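Sindovero Station, Water Ledger

The pump at Otitdale failed in June. I entered it in the ledger as a pressure loss, grade two, and reset the breaker. The breaker held for 97 seconds.

The reserve tank stood at 3,000 gallons. Dillia, the town downhill, drew 400 a day under the restriction order. That left 7 days and a remainder, with no allowance for leaks. There were leaks.
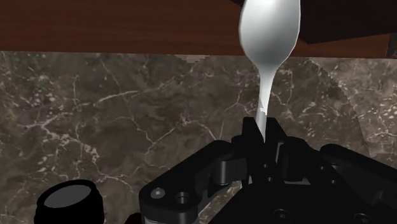 Procedure called for a taste test at the tank outlet every evening, one spoonful, before the valve was opened to the town. The manual specified a clean container and a count of ten. It said nothing about what the operator should be tasting for. I used a metal spoon with a broad oval bowl and a thin handle that narrowed away from it, and I wrote "normal" each time.

On the fourth evening the water tasted of pennies. I repeated the test and got the same result. The form had a box for normal and a box for closed – no third box.

I looked down at the lights in Dillia. Then I checked "closed," locked the valve, and called the Yoon depot to ask how soon they could send a truck. The line rang for a long time. I noted the hour and kept holding.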